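Notebook -- handheld demos, bimanual set
December, bench 2
Entry by H. Lục. Demonstrator: Duyên Diệp. Review: Vy Đoàn.

Goal

Extend the Kerkska two-gripper set with parts that are long relative to the finger pads. The earlier batches were nearly all compact parts, and the policy trained on them closes near the middle of whatever it is given. Sebastian Surdu wants tall and narrow geometry in the next training mix, with both hands in play.

Setup

Two handheld grippers, each recording from its own wrist camera. White table. Same finger pads on both, no tape. Exposure locked before the first take. Sync by clap at the start and end of each block, checked in Nistura before the block is accepted. Tracking map rebuilt at 9:20 after the table was moved.

Target for this round is 200 accepted episodes across panels and brackets. Running total in the set before this round: 784.

Task definition

Panel: start with the part on edge. One gripper takes an upper edge and holds. The other approaches low, fingers open, one to each side, and closes. Episode ends with both grippers open and withdrawn. Approach speed is left to the demonstrator, but no stopping in mid-air to think. Pauses over a second go in the reject pile; the last model learned them very well.

Order of hands is alternated by block. Kiều noted in the previous round that the left hand always went first, and the model copied that too.

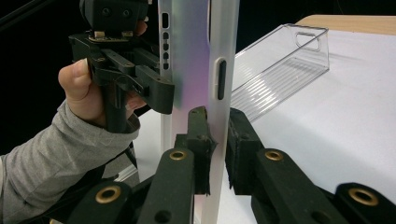
Notes on panels

1. Low approach is the harder half. The pads hide the lower part of the panel from their own camera late in the closing, so the view from the other gripper carries most of the information. Keep both streams in the observation. Do not drop one to save memory.

2. Pale part on a white table. Edge contrast is poor and the depth estimate from Zellus wanders on the flat face. Not a problem for imitation, but the automatic contact labels cannot be trusted. Vy is labeling contact by hand from the gripper width signal.

3. Label contact at the first change in the slope of the width curve, and not at minimum width. The pads give a little.

Notes on brackets

Same procedure, smaller margin. The slotted white bracket goes between the pads upright, pads on either side of the main bar. The side strip runs close by on the right and leaves less room for that pad than the left one has. If the right finger comes in wide it pushes the strip first and the part yaws. Duyên now closes with the left pad nearly touching and lets the right one do the travel.

The second gripper works behind the part, on the right. Separation between the two sets of fingers gets small here. Any knock between grippers is a reject, even if the grasp survives, as the jolt shows up in the pose track of both.
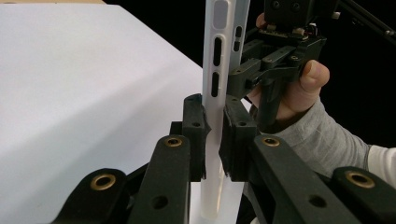

Lower section of the bracket is translucent. The segmentation mask tends to end where the opaque white ends, so the mask height is wrong by a good part of the length. I turned masks off for this part and kept raw RGB. Kiều will try a few hand-drawn masks to see whether the Barbieri segmenter can be tuned on them. Low priority.

Slots are useful. Dark against white, easy to track, and they give orientation when the outline is lost against the table. Added slot corners as optional keypoints in the label schema.

Results so far

Accepted: 139
Rejected: 8

Rejects are three gripper knocks, two long pauses, two sync failures (same block, second clap missing) and one tracking loss. All kept in a separate folder with the reason in the file name. The knocks may be worth something later as negative examples.

To do

-- Finish the remaining 61, brackets first.
-- Vary start yaw more. The first blocks are all close to square with the table edge.
-- Vy: second pass on contact labels, panels only.
-- Sebastian: decide if the withdraw phase is trained or scripted. I would script it.
-- Re-check the pad screws on both grippers before the next block.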